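Nilley Small Press Comics Fair: a visit

6/9/25

The Nilley fair is held in what used to be the swimming baths at Cletton, which tells you a lot about the acoustics and the heating. I paid my entry, got a stamp on my hand in the shape of a speech bubble, and was told the toilets were "where the toilets were", by a man who clearly assumed I had learned to swim there.

There were 40 tables, most of them run by one person and a flask. I had come for two things. The first was the launch of Grilton #1, Aqeel Magsi's new series about a town where the dead are allowed to keep their jobs. The second was the talk by Paweena Srisuk on drawing Yaman, her long-running fantasy strip about a ferryman who refuses to cross the river. I've been reading it for years and he still hasn't gone.

Magsi's table had a queue, so I joined it. Queues at comics fairs move at the speed of the slowest sketch, and he had unwisely offered a free one with every copy. The boy in front of me wanted a dragon. There are no dragons in Grilton, but he got a good one, wearing a tie.

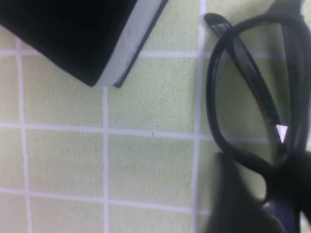

The comic itself is very good. The first issue spends 25 pages on a single morning at the council offices, and by the end of it you know who has died, who only looks like it, and who has been using a dead colleague's parking space. The colouring is all weak tea and old carpet until the last page, when it goes bright orange for reasons I won't spoil. My one grumble is the lettering, which shrinks whenever anyone whispers. Half the cast whisper. I read it on the bus home with the page against my nose.

Srisuk's talk was upstairs in the old spectators' gallery, where the seats are still screwed down facing the pool. She spoke for 40 minutes with no slides, having left them on a train. It was the best thing of the day. She went through how she plans a chapter, which mainly involves cutting up her own pages and moving the panels about until they stop annoying her, and she read out some of her worst letters from readers, doing the voices. Somebody asked when the ferryman would cross. She said October, then wouldn't say which one.

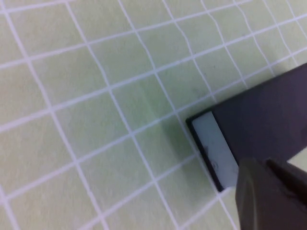 Green squares and white lines, with a few dark specks.

Lunch was a cheese roll of great age. I ate it by the back issue boxes, where a dealer was asking 70 pounds for a space western I gave to a jumble sale when I was twelve. I told him this. He said everybody tells him this.

I also came away with a werewolf gardening comic, a badge, and a minicomic so mini that I've already lost it. The exhibitors near the main doors looked frozen and might be moved next year, or at least lent a coat. Grilton #2 is promised in the spring. Magsi says there will be whispering in that one too.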